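The leafy room: a small gallery

Every home has a room where the decorating got away from somebody. Ours has red marble, banana-sized leaves on the walls and a white shelf that is trying to look sensible in the middle of it all. The wallpaper is Flimora, bought on a Thursday in a mood, and it took 11 rolls. My advice is to sleep on it first.
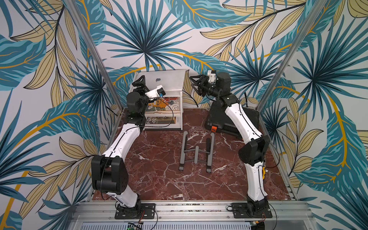

Low down, near the floor

The shelf does the tidying for us. Books go in, the laptop stands upright on top, and visitors assume we read. Lower down there is a white book marked FOLIO-02, which keeps company with a folding table whose pale top has picked up its share of scuffs. I have tried most things on those scuffs, including a cream from Grarwood that smelt lovely and did nothing else.

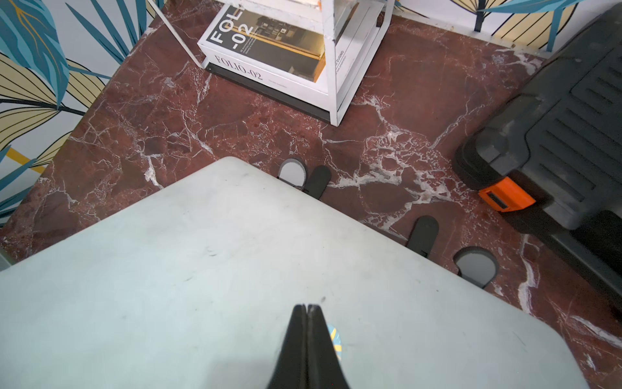

Does a busy wallpaper make a small room feel smaller?

A little, though a plain white shelf against it gives your eyes somewhere to rest. Keep the furniture simple and let the leaves do the shouting.

The tool case

Black, ribbed, GREENER on the lid and bright orange latches, so it is the one thing in the room that refuses to match anything. It has a light film of dust on top - I would call it patina, but it is dust. It lives on the floor.

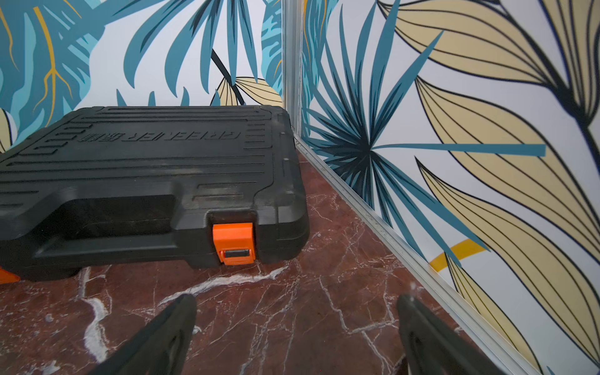 I did once price up a proper cabinet from Soltani, which came to more than 700 pounds before delivery. The floor is still free, and the money went on a rug for the hall.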